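Duldale by-election: what happens after the handover?
Board: Local Government and Elections

sestau_steve wrote:
So the count is done and the new mob get sworn in at Duldale in October. I have been following council politics out there for longer than I'd like to admit and I'm still buzzing! Turnout was up, the losing side rang to concede before 9 pm, and there wasn't one complaint about the booths. Ten years ago we'd have had a month of letters to the paper. Does anyone else reckon the calm handover is the real story, even if the roads stay terrible?

wattle_and_daub wrote:
The roads will stay terrible, mate. Happy for you, but a polite phone call doesn't fill a pothole. The margin was 30 votes and half my street didn't know there was a vote on.

sestau_steve wrote:
Thirty votes and everyone accepted it! You can't tell me that isn't worth a cuppa and a biscuit. I scrutineered at the Daltuncombe hall and the two sides were sharing a thermos by the end of the night.

IlliaT wrote:
Illia Tkachenko here, I ran the ratepayers' newsletter until last year. I'm with Steve on the mood but I want to push back a bit. Losing gracefully is a habit, and habits are lovely, but the last three councils all came in on the same promise (publish the works budget line by line) and none of them did it. We've got very good at changing who sits in the chairs. I'd love us to get just as good at asking what they do once they're sitting down.

pelican_pete wrote:
Did anyone get the final numbers for the Sadowski ward? The website still has the provisional ones.

IlliaT wrote:
1014 formal votes, 30 in it. The enrolment is a touch over 3000, so before anyone gets too excited about turnout, have a look at that.

pelican_pete wrote:
Cheers. That's a third of the roll. Up on last time but crikey.

wattle_and_daub wrote:
Thank you! That's what I've been saying. A third of us picked the council for the rest of us.

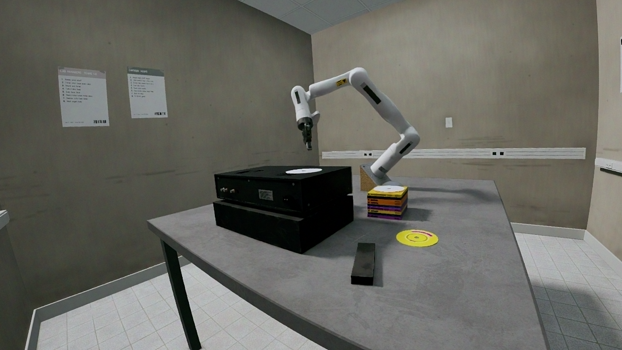
White arm over the black two-tier box, gripper up high.

sestau_steve wrote:
Fair point on the third, I'll wear that. But by-elections are always low, and this one had no postal pack sent out unless you asked. Put the packs back in every letterbox and I bet you'd see another 300 easily. I'm happy to go doorknocking for it, I love a doorknock.

S_Didenko wrote:
Long-time reader, first post. I grew up somewhere that changing the government was a frightening week for the whole family, shops shut, my mother filling the bath with water. So when I stood in the hall and watched two neighbours shake hands over a recount, I had a little cry in the car park. Please don't be too quick to call it nothing. I do want the budget published as well!
Svyatoslav

wattle_and_daub wrote:
Well now I feel like a grump. Good post, Svyatoslav, and welcome. I still think you can have a peaceful council that does bugger all, and we've had a few.

IlliaT wrote:
Both can be true. What I'd like is for someone to get up at the first open meeting and ask for the works budget on the record, with a date attached. If they say no, at least it's in the minutes.

pelican_pete wrote:
Public questions have to be in by noon the day before, in writing. Found that out the hard way.

sestau_steve wrote:
I'll write it up tonight and stick a draft in here so you can all pull it apart. Illia, have you still got the wording of the old promise from the newsletter?

IlliaT wrote:
In a box in the shed. Give me until the weekend.

S_Didenko wrote:
I will come to the meeting too. What time do they open the doors?

pelican_pete wrote:
6.30, and sit on the left, the heater on the right is busted.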